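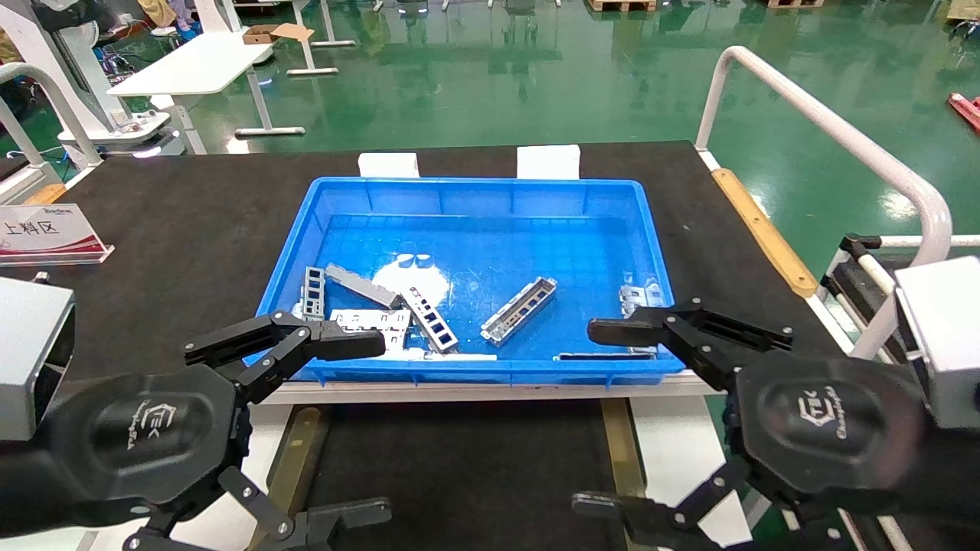 Both grippers at the blue tray, with the metal parts for the sorting task.

Review: Rultano sorting kit, after one semester in a student robotics club
Posted 2026-02-09 by Elba Barrientos

Our club runs a two-arm sorting project as its main activity for the year. The arms were already in place. What we lacked was a decent set of trays and parts to practice on, so in November we bought the Rultano sorting kit through Shboul, a reseller that handles a lot of school orders. It has been in use at nearly every meeting. This review covers the kit only, not the arms or the software.

What you get

The kit comes with two blue plastic trays, a bag of mixed metal parts, a printed task booklet and a small box of spares. The parts are brackets, bars, strips and plates in several lengths, some flat and some bent. There are no instructions for sorting them, only a list of suggested tasks in order of difficulty. Shipping took 13 days and one tray arrived with a chipped corner. Shboul replaced it without asking for a photo.

The trays

These are the best part of the kit. The rim is raised and the inner walls are ribbed, and the walls are stiff enough that a finger bumping into them does no harm. Ours have been hit many times by students who were still learning the controls and neither one has cracked.

The floor of the tray is shiny, and that is a problem if you depend on a camera. Under our ceiling lights there is a pale glare near the middle. Raed Qudah, who wrote most of our detection code, lost two meetings to it before he moved the table. Moving it helped but did not remove the glare. A matte floor would have been a better choice, and I would pay a little more for one.

The tray also slides. Ours went across the table during the first session when a finger caught the rim. The kit should include feet or a mat. We bought a thin rubber mat from Furwood and cut it to size, and use it on the days when beginners are driving.

The parts

The mix is good. A long bar is an easy first pick, and students get a success early on. The flat plates and thin strips are much harder. When a strip lies along the wall of the tray there is very little for a finger to get under, and Rawan Darwish ended up writing a separate routine that drags it toward the center first. The small bent brackets like to end up in corners, where one gripper tends to block the view of the other.

The slots and square openings are useful too. A fingertip can hook into some of them, which the booklet does not mention. Our students found that out for themselves and it is now how they lift the larger plate.

Finish is average. Most pieces were clean, but some 6 of them had edges sharp enough that Tarek Semaan, our faculty sponsor, took a file to them before anyone under 18 handled the bag. Check yours when you open it.

The booklet

It is short and fairly plain. The first three tasks are well thought out and each one fits into a single meeting. After that the steps get vague. Task four asks for a handoff between arms and gives one paragraph on how to do it. Beatrice Rweyemamu rewrote that section for our newer members and it came out at three pages. The scoring sheet at the back works fine for a club contest – we used it for our end-of-semester round with no changes.

Compared with the Ukham set

We borrowed a Ukham set last year. Its parts are plastic, lighter and all roughly the same shape. It is cheaper and safe for younger students, but our group got bored with it quickly. The metal pieces in the Rultano kit shift and lean on each other when they are dropped in, so a run rarely starts from the same layout twice.

Would we buy it again

Yes, for high school and up. I would order a second bag of parts at the same time, as small pieces do get lost, and budget for a mat. For a middle school club I would stay with Ukham.

Rating: 4 out of 5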